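Penner folding table, six months in

Rating: 3.5 out of 5, would be 4 if the feet were better

OK quick one because I've got to be out the door by 4, but three people have asked me about the Penner so I'm writing it down once.

Background. We moved in February and the old dining table didn't fit up the stairs. Normand Girard (upstairs neighbor, retired, knows everything) said get a folding one and save up for something real. So that was the plan. Temporary. It is now August and it's still here, so make of that what you want.

I looked at the Brillholm first. Nice looking, way too heavy, and the hinge pinched me in the store. Not a great start. Then the Skarodar, which my friend Lucía has and likes. Hers wobbles though. She says it doesn't. It does. So I ended up with the Penner, mostly on price and because they could deliver that week.

Delivery was fine. Two guys, one box, left it in the hall. Box was beat up on one corner but no damage inside. Instructions are one sheet, drawings only, and step 4 is drawn backwards, or at least I read it backwards and had to take two legs off again. Took me just over an hour. Penner says 20 minutes. No.

Tools: they give you the little hex key and it's soft metal, rounds off almost right away. Use your own. You'll also need a screwdriver, which isn't on the sheet.

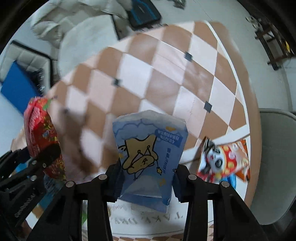
So, the hinges. Best part of the whole table. Smooth, they lock with a proper click, and I haven't had to tighten anything since the first week. I fold it maybe twice a month when my sister comes with the kids and we need the floor. One person can do it. You do want to lift a little as you push the latch or it sticks, took me a while to figure that out and it's not written anywhere.

Folded it goes behind our bedroom door with room to spare. That was the whole reason for buying it and it does what they said. Full marks there.

Feet are bad. Little plastic caps, just pushed on. Lost one the first month, it came off when I dragged the table (yes I know, don't drag it) and left a scratch in the floor I'm still hearing about. Wrote to Penner. Solange Gagnon in their customer service answered the next morning and mailed me a set of four, no charge, no photos required, no form. Really good service. But the new caps are the exact same caps. I put felt pads on from the hardware store and haven't had trouble since. Do that on day one.

Wobble: a bit. If you're cutting bread at one end the person at the other end knows about it. Typing is fine. Homework is fine. Sewing machine, no, I tried, the whole thing hums. Moved the machine back to the desk.

Cleaning is easy, damp cloth, done. I've had tomato sauce, marker and candle wax on it. Sauce came straight off. Marker needed rubbing alcohol. Wax I let get hard and pushed off with an old library card. Don't use the scrubby side of the sponge, my mother in law did and there's a dull patch now. Small, but I see it every time I sit down.

Hot pans: use a trivet. The sheet says it's OK up to "normal serving temperature" whatever that is. Not testing it.

Seating. They sell it as a six. It's a four. We've had six around it at a birthday and the two on the ends had legs to stradle the whole evening. With kids you could do five. Benches work better than chairs, if you have them. We have two of the Fotier stackers and they tuck under nicely, the arms on our other chairs hit the edge.

Harvey Dhillon, who I work with, bought the same one after seeing mine and his came with a stripped bolt. Store swapped it the same day. So check your bolts before you start, all of them, I didn't and got lucky I guess.

Oh and the smell. First week or so it smells like a new shower curtain. Open a window. Gone by the second week.

Would I buy it again? For the money, and for a small place, yes. If you have the space and never need to fold it then get an ordinary table, you're paying for the hinges here. If you can wait, the store seems to put them on sale at the end of summer, I paid full price and saw it marked down a month later, so that was anoying.

Pluses: hinges, folds flat, service, wipes clean
Minuses: feet, hex key, the sheet, not a six

Will update if the latch goes. Francine Fraser asked in the comments last time if it can stay outside, I wouldn't, but I haven't tried. Mine has never been further than the kitchen.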